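Print this page | E-mail this page to a colleague

We use cookies to keep this site working. By carrying on you accept them. Change settings

House rules at the sink - gallery

Quick one this month, sorry, been flat out. A few of you asked for the kitchen rules with pictures next to them instead of the long version (1,690 words, yes, we know, Bevan is cutting it down). So these are the bits people get wrong most. Full wording is still in the Punov binder by the door and if the two disagree the binder wins. Applies to anyone running, supervising or just stood near a two-arm job in the kitchen. March changes are included.

Drawer on one side, dishwasher on the other. Both hands busy, so both pull-outs count as obstacles. Rule 4: say out loud what is open before anyone walks round the counter.

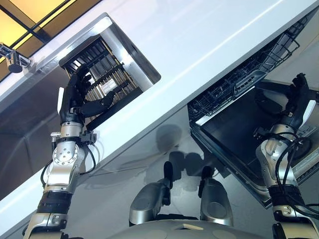

Asik Domestic Robotics - Kitchen Practice Team

Left hand's fingers on the rim of the utensil drawer, right hand in at the dishwasher. Points to note:

Drawers. Fingertips on the rim, never hooked over the utensils. Utensils stood upright in the rack before a run starts. Sharp knives do not live in the test drawer. Not even for a minute. If you find one, take it out and write it in the log, no need to write who.

Dishwasher door. With the door down the floor in front of it is a no-go strip for people. Stay out till the operator calls "arms still". Nobody leans over an open door to sort a rack, use the stop first. Ita Flanagan has redone the floor tape, please dont peel it up.

Cables. Look at the loops at elbow and wrist before power-on and again after lunch. You want enough slack for full reach and nothing that could snag on a drawer corner or handle. Snag = stop, even a little one.

Two arms, one operator. One person gives commands, one person holds the stop. Same person can't do both. This was optional under the old Cartwright sheet, it is not optional now.

Taps next, and the one Leonie Waaka gets the most questions on. Grip on a tap is a hold on a fixed thing, so it has its own rule (rule 9). Arm must be able to let go on its own if the stop is pressed. Test the release at the start of every session, not just Wednesday. Splash covers checked before any running water. Slow approach near the spout, no sideways pull. Plates go in the rack on edge, with a gap, before the hand moves away to do anything else.

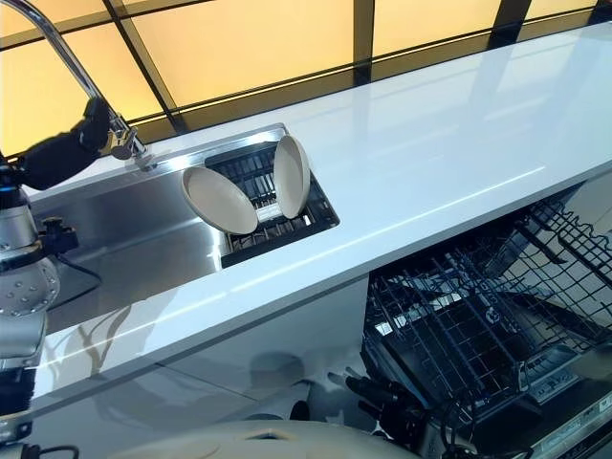 Before you book the kitchen

Read the binder page for your task. Sign it. If you signed the old issue sign again, the form number is now 441 (not 414, that was a typo in the last newsletter, ours).

You need 2 people for the whole slot. If one has to go, the run stops, arms parked, then they go.

Visitors stand behind the line and get the short talk first. Macarena Zapata has the cards for it. Kekar staff count as visitors unless they have done our induction, sorry Kekar.

Near misses: report them the same day. A dropped plate is a near miss. A pinched cable is a near miss. We'd sooner read ten dull ones than none at all.

Leave the counter wiped, drawer shut, dishwasher door up, arms in park, log filled in. Photos welcome for the next gallery, send to Rigoberto Hinojosa, with the rule number in the subject line please or they get lost in teh pile.

Questions on rules 4 and 9 to Leonie. Everything else ext. 1884.

Get the practice newsletter by e-mail: sign up | Print this page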